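Amaral House, second floor: desk and kitchen area safety check
Checked by Eulalia Acuña, January, started 9.40

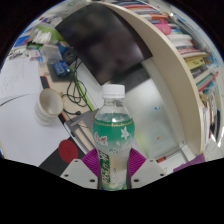
Desks and drinks
Drinks to have a screw cap or lid. OK at most desks. Two open mugs next to keyboards, both moved.
Papers clear of heaters. OK.
Desk clutter. Not OK. Several desks have no clear space to work in. Dirceu Queiroz to remind his team before the next check.

Cables and sockets
No extension lead plugged into another. Not OK. One found under the window desks, removed and handed to Marcelino Holanda.
Plugs and leads free of damage. OK, except the fan heater by the printer. Casing cracked, asset number 1124. Taken out of use and labelled.
Test labels in date. 13 items looked at, all in date.

Walkways and exits
Main aisle clear. OK.
Rear fire door opens fully. It opens but sticks at the bottom. Reported last time as well. Ronaldo Guimarães has asked Rolport for a date.
Exit signs lit. OK.

Kitchen
Fridge temperature. 4 degrees on the dial.
Kettle and microwave clean, leads away from the sink. Microwave needs a wipe. Leads OK.
Floor dry. Small puddle by the dishwasher, mopped up. The seal may need replacing, so please look at it again next week.

First aid and fire
First aid box stocked. Short of medium plasters and eyewash. Ordered.
Extinguishers in place, pins fitted. OK. The one in room 21 is behind a coat stand, which should go elsewhere.
First aiders' list up to date. Not OK. It still shows Bahman Bahrami on the old extension.

Finished 10.25. Copy to the Otden office and one on the noticeboard.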